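Tabletops – your questions

Mostden white tops, all sizes. Updated August. If yours isn't answered, write to Noemí Xolalpa at the shop.

What do I clean it with?
Warm water, drop of dish soap, soft cloth. Dry it after. No scouring powder, no green pads.

Faint specks that won't wipe off?
Try a damp cloth first, then a plastic scraper held flat. Usually it's dried glue or paint. Still there after 3 tries – leave it alone, you'll do more harm scrubbing.

Mine looks gray in some spots. Is it faded?
Probably the light. A matte white surface goes gray where the lamp doesn't reach and people write to us thinking its stained. Move the lamp and look again. 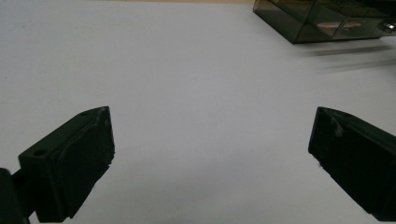 Same goes for corners, they tend to look darker then the middle. Check in daylight before you order a new one.

Can I put a hot pan on it?
No. Use a trivet. Mugs are fine.

Will the Simmont legs fit?
Yes, if the top is 1000 mm or longer. Shorter tops take the Nava legs, item 304. Screws are in the bag with the legs, not with the top.

Can I cut it down?
You can. Fine blade, tape the line, good side up if it's a hand saw. Seal the cut edge the same day. Cut tops can't be returned.

Do you still sell the Furnudell edge strip?
White only. Item 1829. Beige is gone and not coming back, sorry.

Does the matte finish wear shiny?
A bit, where your arms rest. Can't be polished back to matte.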